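Katona set to start in goal as Gimum prepare for cup semifinal

September 26, 2024

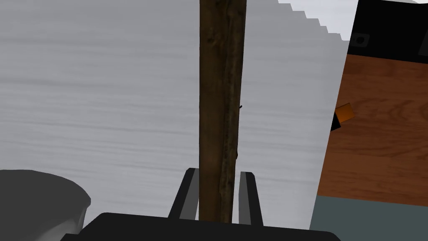
Gimum will start Katona in goal for the cup semifinal against Punerik, head coach Stella Kaijage confirmed, with regular first choice Cornier ruled out by a calf strain.

Cornier was injured in the second half of the league draw at the end of August and has not trained with the full squad. He completed a running session this week but reported tightness when kicking from the ground, and the medical staff advised against including him on the bench.

Katona has made six appearances this season, all in earlier rounds of the cup, and has conceded three goals. His distribution differs from Cornier's. He plays short to the center backs from most goal kicks, and Gimum have adjusted their shape accordingly, with the holding midfielder dropping between the two defenders to receive.

"The position is settled and the players know the build-up pattern," Kaijage said. "We have worked on the second ball, as Punerik press high for the first 34 minutes or so of most matches and then drop into a middle block."

Punerik finished above Gimum last season and have scored 46 goals in all competitions over the past year, the majority from wide deliveries. Kaijage is expected to keep a back four, with the left back instructed to hold his position when the ball is on the opposite side.

The semifinal is a single match. If the score is level after 90 minutes, two periods of extra time will be played, followed by penalty kicks. Five substitutions are permitted, with a sixth available in extra time.

Gimum have been allocated 600 tickets in the north end. A further 300 will go on sale to season ticket holders if the first batch is sold by noon on the day before the match. Tickets will not be sold at the gate.

Gimum are without two midfielders through suspension. Punerik have reported no new injuries and are expected to name the team that started their last league match.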